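Progress report: Safe Teleoperation Practice, Donbridge site
April 3, 2026
Prepared by Vy Phan for Graciela Painemal, Vergara program office

Work since December went into the draft operating rules for headset-controlled arms and hands. The draft now has 14 rules. Four were rewritten after the walkthrough with Wurkix, mainly those on who may clear a stop and who may restart.

Rule 6 (headset use) requires a spotter without a headset whenever an operator is wearing one. Rule 9 requires the work area to be marked off before drives are enabled. Rule 11 covers sleeves and cable covers, which are to be checked for tears at each shift change.

Two items remain open: the speed limit for hand motion near a person, and the wording on loose clothing. Gustetti has asked for the second to match its own shop rules. We have not agreed to this yet.
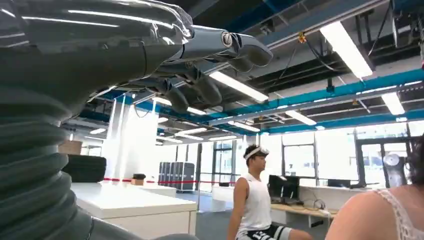
Figure 1. Robotic hand and sleeved arm, with a VR headset wearer on the floor.

Next period: close both open items, train four operators on the final text, and submit the rules for program office review. No change to budget is requested.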